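苹果酒节回来了，嗓子还是哑的

先说结论：明年还去！后年也去！谁要是九月里找我有事，请提前跟我说，我多半在 Stirninau 的某个谷仓里端着杯子唱歌。

说是苹果酒节，其实 Stirninau 的人自己不这么叫，他们就说“开桶”，意思是去年秋天榨的那批酒，到今年九月头一回正式拿出来给大家喝。镇子很小，从 Evbridge 坐公共汽车过去，一路上全是坡，我坐在最后一排，被颠得把早饭吃的葱油饼又回味了一遍。同车有一位大叔抱着一只空的玻璃大肚瓶，外面套着藤编的壳，他一路都把瓶子搁在膝盖上，像抱着个孙子。我问他是不是去打酒，他说不然呢。

我是两年前才开始喜欢苹果酒的。以前一直以为苹果酒就是超市冷柜里那种甜甜的、喝起来像汽水、第二天头疼的东西。后来有一回在 Evbridge 的 Ishida（那家只有吧台的小店，做烤串，老板不爱说话，但是酒单写得特别长）点串的时候没看清，指错了一行，端上来一小瓶干型的苹果酒，浑浑的，底下有沉淀。喝第一口我皱眉头，喝第二口我开始看瓶子上的字，到瓶底的时候我已经在跟老板打听哪里能买到了。他难得开口，说了四个字：Stirninau。然后转身去翻他的鸡皮。

所以这次算是朝圣啦。

开桶是下午开始的，但我上午就到了，因为怕赶不上车。早到有早到的好处，镇上的人正在往谷仓里搬长条凳，门口有人用粉笔在黑板上写今天开哪几桶，写完又擦，擦完又写，据说每年都这样，不到最后一刻谁也不肯把自己家那桶的位置定下来。有一家坚持要排在最后，理由是他们的酒最酸，喝完别的都没味道了。另一家也要排最后，理由是他们的酒最好。我站在旁边听得津津有味，差点忘了去旅馆放行李。

旅馆就在谷仓斜对面，楼下是面包房，房间里一股黄油味儿，躺在床上肚子会叫的那种。老板娘给了我一把很沉的铜钥匙，叮嘱我晚上十一点以后要走后门，后门有狗，狗不咬人，但是会要求你摸它。（我摸了，摸了很久。）

票是一张硬纸卡，25 块钱，包一个杯子和前面几轮的酒，后面想再喝就自己掏钱。杯子是厚底的玻璃杯，喝完可以带走。我那张卡的编号是 783，门口盖章的小伙子说这个数字吉利，我问为什么吉利，他想了想说因为七八三加起来是十八，十八岁就能喝酒了。行吧！我接受！

下面讲酒，这部分可能有点长，不喝酒的朋友可以直接跳到唱歌那段。

第一桶是 Sutorar 的。Sutorar 是镇子北边的一家酒坊，算是这一带的老大哥，每年第一桶都归他们。开桶的时候是真的有人拿木槌敲，敲开一个小塞子，酒从桶侧面射出来，是一条很细的弧线，大家排成一队，一个一个拿杯子斜着去接。接酒有讲究，杯子要放得低，让酒落得远一点，砸在杯壁上起沫，只接杯底那么一层，接完立刻走开，一口喝掉。我第一次接的时候杯子举太高，沫没起来，袖子倒是先喝饱了。后面一个老太太拍拍我的胳膊，让我蹲下去一点，于是第二回我蹲着接，像在打太极，成功了！那一层泡沫密密的，嘴唇一碰就没了，酒是凉的，有青苹果皮的味道，还有一点点干草，一点点皮革，咽下去以后舌头两边会冒口水。

我知道“皮革味”这种说法很讨厌。我以前看别人写酒评，写什么湿石头、铅笔屑、老图书馆，都会翻白眼。可是那个味道真的就是我外公那只旧公文包打开时候的味道，我找不到别的词。

第二桶来自一户人家，不是酒坊，就是自己后院有几棵树，酿给自己喝的那种。颜色深，像放凉的乌龙茶，甜一些，有熟透的、快要烂掉的苹果香。这桶特别受欢迎，队伍一直排到门外，我排了两回。那家的爷爷坐在桶旁边，谁来接酒他都要问一句怎么样，你说好，他就点头，你说很好，他就再给你加一层。我学会以后第二回上来就说“太好了”，老爷子乐得直拍桶。

中间有一桶我不太喜欢，就不点名了，味道有点像醋泡过的绳子。但是旁边一位穿雨靴的大姐喝得眼睛都眯起来，说这才是她小时候的味道。口味这件事真是没法讲道理。我后来又去接了一次，想再给它一个机会，还是绳子。

最后压轴的果然是最酸的那家（另外那家输了，排在倒数第二，脸色不太好看）。酸到什么程度呢，我整张脸缩成一个核桃，然后过了两秒钟，嘴巴里忽然涌上来很长很长的果香，越来越香，站在那里发了一会儿呆。那家的女儿说他们用的苹果品种很倔，生吃会让人生气，牛都不吃，只有酿成酒放够了时间才肯讲理。我当场买了两瓶，背回来的路上一直用毛衣裹着。

吃的也得讲！谷仓外面的空地上支了铁板，烤一种很粗的猪肉香肠，烤完往里浇苹果酒，嗞啦一声全是烟。香肠夹在面包里，面包是我旅馆楼下那家的，皮很硬，咬的时候碎渣掉一身，配一勺炒到软烂的洋葱。还有一种用鹰嘴豆和血肠炖的东西，盛在搪瓷碗里，看着黑乎乎的不上相，吃起来我恨不得把碗舔了。奶酪是一位牧羊人切的，他的刀比他的奶酪还大，切一片递给你，不说话，等你吃完再递一片，我吃到第三片才反应过来这是不是要付钱。要的，我付了。

甜的只有一样，烤苹果，里面塞核桃和蜂蜜，烤到皮裂开。我本来以为喝了一下午苹果、再吃苹果会腻，结果完全没有，端着杯子配着吃，吃完又去排队买了一个，摊主认出我来，多给了一勺蜂蜜。

好，讲唱歌。

天快黑的时候，长条凳都挪到了墙边，有人搬来一架手风琴，还有一面鼓，鼓皮上补过一块。我以为是请来的乐队，问了才知道拉琴的就是上午写黑板的那位。他们唱的歌我一首都不会，但是副歌都特别简单，基本上就是一个音喊到底，喊两遍就会了。有一首是两边对唱，左边的人唱苹果树的坏话，右边的人唱苹果树的好话，唱到最后两边一起跺脚。我被分到说坏话的那边，唱得格外投入。

就是在这首歌的间隙我认识了 Bríd Mulligan。她站在我旁边，跺脚跺得比谁都响，一开口是爱尔兰口音，原来她很多年前来这边过暑假，过完没走，现在在镇上教小孩子游泳。她说她第一次来开桶的时候也唱的坏话边，后来每年都主动站过来，好话边的人唱得太斯文了，没劲。她今年 65 岁，跺完脚一点都不喘，我喘得扶着墙。她从口袋里掏出一小包盐渍杏仁塞给我，说唱歌要补盐。

我们聊了很多，大部分是喊着聊的，手风琴实在太响。她说以前开桶只有镇上的人来，谷仓的门一关，谁家今年酿坏了，关起门来笑一笑就算了。后来外面的人慢慢多起来，有几年多得有点过头，来的人不接酒，光站在桶前面摆姿势，队伍都动不了。再后来他们就限了票，改成硬纸卡，杯子换成不容易碎的厚底杯，又慢慢舒服回来了。我问她会不会觉得我这种外地来的很烦，她看了看我湿透的袖子，说你这种不算，你是真喝。

我把这句话当成今年收到的最高评价！

十点多的时候有一轮比赛，大家围成一圈，看谁站着把酒瓶举过头顶，往膝盖下面的杯子里倒，倒得又稳洒得又少。上去的人里面最厉害的是面包房的学徒，眼睛都不看杯子，看着天花板倒，一滴都没溅出来，全场尖叫。我也被 Bríd 推上去了，结果嘛，鞋子非常香。第二天早上狗一直闻我的鞋。

奖品是一整只火腿，学徒扛着火腿绕场一圈，路过谁谁就拍一下火腿。我也拍了，手感很好，结实。

散场的时候外面有星星，草地上湿湿的全是露水，大家踩着草往各个方向走，走远了还有人在唱那首坏话歌。我从后门进旅馆，摸狗，上楼，倒在床上，黄油味儿又上来了，楼下已经在烤第二天的面包。

第二天我起得意外地早，头一点都不疼（我坚持认为是血肠的功劳），就跑去 Sutorar 看他们的果园。他们上午开放参观，走一圈要 40 分钟，带路的是酒坊的一个年轻人，走得飞快，一边走一边从地上捡苹果给我们尝。尝完你就明白为什么这些苹果只能酿酒了，有的涩得舌头像铺了层绒布，有的苦，有的什么味道都没有，只有水。他说好酒都是兑出来的，苦的、酸的、甜的各来一些，光用一种会很无聊。我问他怎么决定比例，他说他爸爸决定。那他爸爸怎么决定呢，他说不知道，爸爸喝一口，然后去散步，散步回来就定了。

我好喜欢这个工作流程，准备回去跟我们组长申请。

酒窖里很凉，一排大木桶，有的上面用粉笔画着小人，说是小孩子画的，画了就不擦，等这桶喝完了才擦。有一个桶上画的是一条很长的狗，跨了半个桶身，我对着它看了好一会儿，怀疑就是旅馆后门那条。

回 Evbridge 的车是下午的，又碰到抱大肚瓶的大叔，这回瓶子满了，他给瓶子系了安全带，自己没系。司机说了他两句，他才把自己也系上。

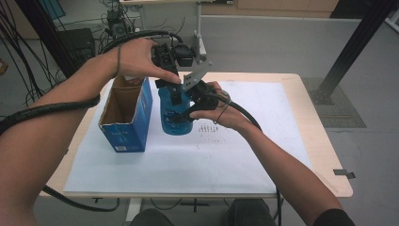

浅色木桌上的蓝杯子，半透明的那种。

回家以后我当然立刻开始练倒酒了，先拿自来水练。在厨房练了一个晚上，地板拖了好几遍，楼下邻居没来敲门，谢谢邻居。心得总结一下，给同样想学的朋友：

瓶子举起来以后手腕不要急，先让瓶口慢慢低下去，等水变成一条细线了再去管杯子。杯子那只手要放松，贴着大腿，我一紧张就会把杯子往上抬，一抬就歪。眼睛看杯口就行，学徒那种看天花板的是天才，咱们别学。还有就是穿拖鞋，或者干脆光脚。

杯子最好口大一点、壁薄一点，酒砸上去声音脆，沫也起得漂亮。我带回来的那只厚底杯其实不太合适，声音闷闷的，可是我还是每次都用它，舍不得换。

买回来的两瓶酸酒，一瓶已经开了，配的是葱油拌面，朋友听说以后都觉得我疯了，但是真的好吃！葱油那么厚，酒一口下去全刮干净了，接着又能再来一筷子面，停不下来。还试了配白切鸡，蘸姜葱的那种，也很合适。配麻婆豆腐不行，辣上加酸，嘴巴里打架，我替大家试过了。另外一瓶打算留到冬天，炖一锅排骨，看看能不能做出铁板香肠那个“嗞啦”一声以后的味道。要是成功了再来写，要是不成功我就假装没说过。

前天又去了 Ishida，跟老板汇报说我去过 Stirninau 了，鸡皮翻到一半他停下来，问我最后一桶是谁家的。我说是最酸的那家。他点点头，从柜台底下摸出一瓶没有标签的，给我倒了一层，自己也倒了一层。

我问这是哪一桶，他说你猜。我猜了三次都没猜对，他也不肯说。下周再去猜。

对了，有人留言问车怎么坐：Evbridge 总站出发，坐到底就是，别坐最后一排。票在镇上面包房就能买，早点去，顺便买刚出炉的那种长面包，买两个，一个会在路上吃掉。旅馆没有网站，打电话过去要让它多响一会儿，老板娘听到了会从面包房那边跑过来接。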